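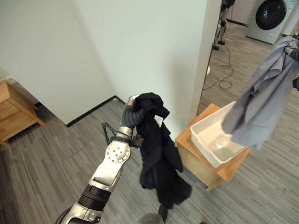
Left arm holding the black garment, second gripper on the blue-gray shirt.

torque_rat
Left wrist on our Arix setup faults during garment pickup. Error is overcurrent on the gripper motor after 60 to 140 seconds of holding. Clears on restart, comes back. Started Saturday after the Dagdag firmware update. Anyone seen this?

istdale_ops
What's your hold current limit? The update reset ours to 400 mA. Set it back and the fault went away.

torque_rat
Checked that first. It reads 400 here too, same as before the update.

grurlow7
I'd look at the cable, not firmware. There's a loop standing off the left side of the wrist. If that catches on a sleeve you get a bad encoder reading and the controller keeps squeezing.

istdale_ops
Disagree. A snag would fault on motion. He says it faults while holding.

grurlow7
Holding is when the cloth swings. We had 3 of these and all were the connector.

torque_rat
Reseated the connector and tied the loop down. Two full holds with no fault, third one tripped at 140 seconds. So better — not fixed. Rolling the firmware back tonight.

istdale_ops
Keep people clear during the test. Ours dropped the load when it tripped.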